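How a robot arm learns to tidy up

Explainers for young readers – Stondport Robot Club

If someone tells you to put a toy in a box, you just do it. You look, you reach, you let go. A robot can't do any of that until a person has worked out every part of the job.

At the Stondport Robot Club, children aged nine to 12 have a project called Hirnelov. The job sounds easy: get a robot arm to sort small things from a table into the right container. The club's leader, Leire Sarmiento, starts everyone off on a computer. The arm, the table and all the objects are drawn by a program called a simulator. A simulator is a bit like a video game with strict rules. Things in it have weight, they cast shadows, and they fall if you drop them.

Why not use a real arm straight away? Real arms cost a lot of money, and they can break if they hit the table hard. In the simulator you press a key and start again. One team ran their program 100 times in a single afternoon.

The program can show the table from different places. One view is from close to the gripper, the part of the arm that works like a hand. Another is from high up, so you can see the whole arm.

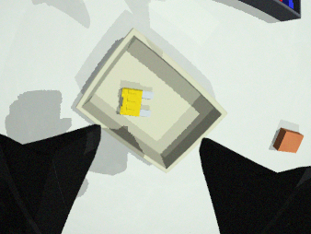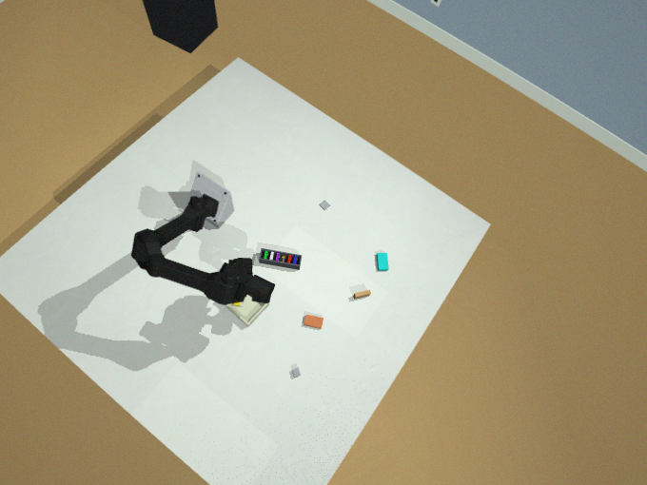 Two views from the simulator: the yellow piece in the pale box, seen close up, and the whole arm from high above the table.

Each view is good for different things. Looking down from high up, the robot's program can find out where things are on the table, but small pieces look tiny and the arm can get in the way. The close view shows much more detail, such as which way round a piece is lying. It doesn't show much of the rest of the table.

To a computer, a picture is a big grid of coloured dots called pixels. The program has to decide which dots belong to an object and which belong to the table. Shadows make this harder. You know that a grey patch on the table is a shadow. A program may think it is a thing to be picked up.

Afiq Purba, who is 12, had this problem in his first week. "My arm kept trying to grab its own shadow," he says. "I had to change the rule for what counts as grey."

His team now moves the light to a new place before each test. They also move the blocks, so that the program can't just repeat the same movement every time. They have saved 2000 pictures and want to reach 3000 by the end of May.

Words to know

Gripper – the part at the end of a robot arm that holds things.

Pixel – one tiny dot of colour in a picture.

Simulator – a computer program that copies how things behave in real life.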